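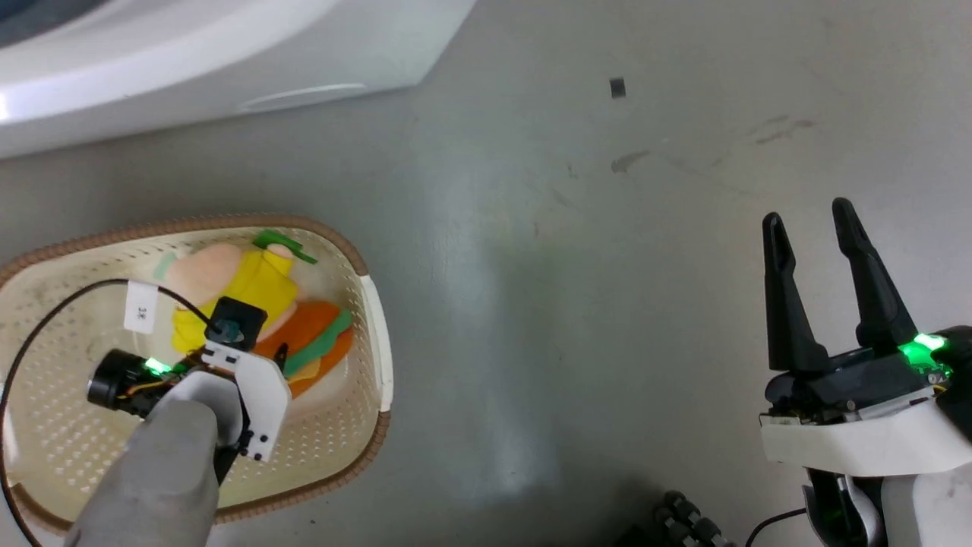
A Agnese Toom le parece que los peluches no deberían pasar por la lavadora: ella los limpia a mano, en el fregadero, con un paño y jabón neutro, y los deja dos días sobre una toalla. Otros lectores nos han escrito para defender lo contrario. La duda es vieja y la respuesta depende casi siempre de la etiqueta.

Si la etiqueta admite lavado en agua, un peluche de relleno sintético puede ir a la máquina sin mayor problema. Conviene mirar antes las costuras y los ojos, si los tiene cosidos o pegados. Una costura floja se cierra con cuatro puntadas; un relleno suelto dentro del tambor da trabajo para toda la tarde. Luego va dentro de una bolsa de malla, con agua a 20 grados y poco detergente. Los que llevan pilas, música o cartón en la base se quedan fuera.

La cesta importa más de lo que se piensa. Las de pared perforada dejan pasar el aire y la ropa aguanta mejor un par de días de espera. Jonatan Myklebust, que llevó durante años la lavandería de la residencia Herivitz, pedía siempre cestas bajas y anchas para las prendas pequeñas y los juguetes. En las altas, decía, lo pequeño acaba en el fondo y aparece en enero. Una cesta con borde trenzado también se agarra bien, aunque el trenzado coge polvo y hay que cepillarlo de vez en cuando.
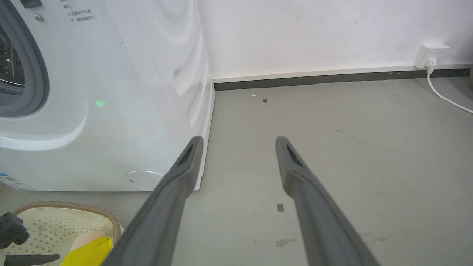
El otro descuido habitual es el filtro. En muchas lavadoras de carga frontal está abajo, detrás de una tapa pequeña, y hay casas donde no se ha abierto nunca. Se pone una bandeja plana en el suelo, se desenrosca despacio y se deja salir el agua que quede. En los filtros aparecen pelusas, monedas, horquillas y, si se lavan juguetes, hebras de relleno. Una vez al mes es suficiente para una familia.

La goma de la puerta pide lo mismo. Se seca con un trapo después del último lavado, sobre todo en el pliegue inferior, y se deja la puerta entornada - salvo que haya niños pequeños en casa, en cuyo caso es mejor cerrarla.

Queda el secado. Un peluche mediano tarda más que una toalla, y por fuera engaña: la tela está seca cuando el centro todavía guarda agua. Myklebust los apretaba con el puño y, si notaba frío, los devolvía al tendedero. Nada de pinzas en las orejas. Tumbados sobre una rejilla, a la sombra y girándolos por la mañana y por la noche, conservan la forma y el color.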